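Ulent Workshop Notes
Teaching a bench arm by hand: tips for small jobs with cups, jars and boxes

These tips are for people who already have an arm bolted down and working, and who want to show it a job themselves. They apply to leading the arm by its wrist and to driving it from a handset or a second arm. Where the two differ, it says so.

Setting up the table

Clear everything you don't need for the task. A roll of tape left at the back of the table will end up in every recording, and the arm may come to depend on it being there.

Use a plain surface if you have one. Gloss tops throw reflections that move as the wrist camera moves. A matte board or a piece of shelf liner fixes this for very little money. Tape the liner at all four corners, and check the tape at the start of each session.

Close the blinds and use the same lamp each time. I lost most of a July afternoon to sun coming across the table. The early runs were fine, and the later ones had a bright stripe where the cups went.

Wipe the camera lens with a dry cloth before you start. Flour dust and fingerprints both soften the picture, and you won't notice while you're busy driving.

Mark the arm's base position with a pencil line. If the base gets bumped, you can put it back.

Choosing what to start with

Straight-sided plastic cups are good first objects. They don't break, they don't roll when they are upright, and they cost next to nothing to replace. Pick two colors that are easy to tell apart. Avoid clear cups until the arm is doing well with solid ones.

Leave handles for later. A mug can be picked up by the body or by the handle, and if you switch between the two without thinking, the arm gets mixed lessons. Decide on one and write it on a card next to the handset.

Thin cups squash. Set the grip force low and raise it a little at a time until the cup lifts without slipping. On the Plello controller I use, the default is too strong for picnic cups.

Leading by hand

Hold the arm behind the wrist, never by the fingers. Pushing on the fingers bends them, and the recorded position will be off from where the gripper sits when nobody is holding it.

Keep your own hand and sleeve out of the camera's view as far as you can. Stand behind the elbow joint and to one side. Roll up loose cuffs.

Move at one steady speed. People tend to rush across open table and then creep the last inch. Slowing down near the cup is right, but ease into it.

Stop for a moment before closing the gripper and again after. One second each is plenty. Longer pauses teach the arm to wait.

Driving by remote control

Sit where you can see the table from the same side as the arm. If you face it from across the table, left and right are swapped and you will fight it all day.

Practice ten minutes with the recorder off. Your first few tries will have wobbles in them, and there's no use in saving those.

If you have a wrist camera, drive from its view for the last part of the reach. Looking straight down at the table hides the gap between the finger and the cup. Use your own eyes for the long move, then switch to the screen.

Take breaks. Müzeyyen Bilgin, who shares the bench with me, stops when her thumb gets tired, and her recordings from late in the day look the same as her morning ones. Mine don't.

When one cup is in front of the other

Set this up on purpose once the single cup is going well. Open the fingers wide before you come in, and keep them level with the part of the cup you mean to hold. Take the near cup first. If the job calls for the far one, come in from the open side so you don't knock the near one on the way past.
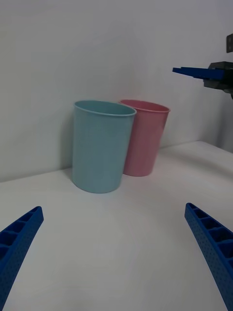 Fingers open wide, blue cup nearest, pink cup just behind it.

Change the spacing from run to run. Put the cups a finger's width apart, then a hand's width, then swap the colors front to back. If the same one is always in front, the arm may learn the place and ignore the color.

With two arms on one table, decide which one moves first and stick to it. Park the idle gripper well clear of the reach. A parked arm should go back to the same spot every time.

Keeping or throwing out a run

Throw out any run where you dropped the cup by accident, bumped the table, or reached in to fix something. Do it right away while you remember.

Keep a run where you missed slightly and corrected smoothly. Those are useful. The arm will miss too, and it needs to have seen what to do next.

Name files by task and setup. "Near cup, lamp on, liner" is easier to find later than a string of numbers. I have 88 good runs of the near cup and 62 of the far one, and the far one is still the weaker of the two, so that's where the next session goes.

Back up before you train. Copy the folder to a second drive and open one file from the copy to be sure it plays.

Care of the gripper

Soft printed fingers with open cells collect crumbs. Brush them out with a dry toothbrush. Don't use oil near the gripping side.

Check the finger screws every 2000 grips and snug them by hand. Rostyslav Chornovol swaps his fingers for new ones at 4000 whether they look worn or not. I go by feel, and change them when a cup starts to turn in the grip.

Switch off at the wall when you leave the bench, and rest the arm on its stand first. Some arms go slack when the power goes.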